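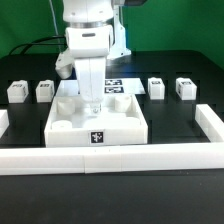 Postell slotted tabletop, black. Quick review

Home Reviews Benches & desks Storage Contact

Writing this on my tea break so forgive the rush. Had the Postell top since June, use it most days, wanted to get something down before I forget what annoyed me at the start.

What it is: a black tabletop with rectangular slots cut into it in a grid. Small blocks sit down in the slots and stay put. That's the whole idea and it's a good one. I've got little white blocks either side of a shallow white tray, each with its marker label facing front, and I no longer chase them about the bench every time someone leans on it.

Paid 65 pounds for mine from Fluvico in Plurnthorpe. Delivery was 2 days, box a bit battered, top fine.

Good bits. Black finish is easy on the eyes and anything white shows up on it straight away. Slots are cut cleanly, no rough edges on mine. Wipes down with a damp cloth. Blocks lift out without a fight, which I was worried about.

Bad bits. Crumbs, dust, bits of tape, all of it goes in the empty slots. I do mine with a paintbrush on a Friday and it's a faff. Also you can't write on it, obviously, paper goes through the minute the pen hits a gap. And it shows every fingerprint.

The tray is a separate buy. Open top, raised sides, four upright white pegs inside near the corners. The front pair are lower and a bit hidden behind the front wall, so sit up straight or you'll miss them. Middle is clear enough for small stuff. The label on the front of it has stayed stuck so far.

Muthoni Mrema on the next bench has the Kiss version, paid 90. Thicker, nicer corners, slots a touch tight for my liking. She likes it tight. If you carry yours from room to room get that one, mine stays where it is so I'm happy.

Would I buy again, yes. Would like a plain strip down one side for a mug and a notebook, and proper feet, mine came with stick-on pads and one fell off teh first week.

4 out of 5. Lost one for the crumbs.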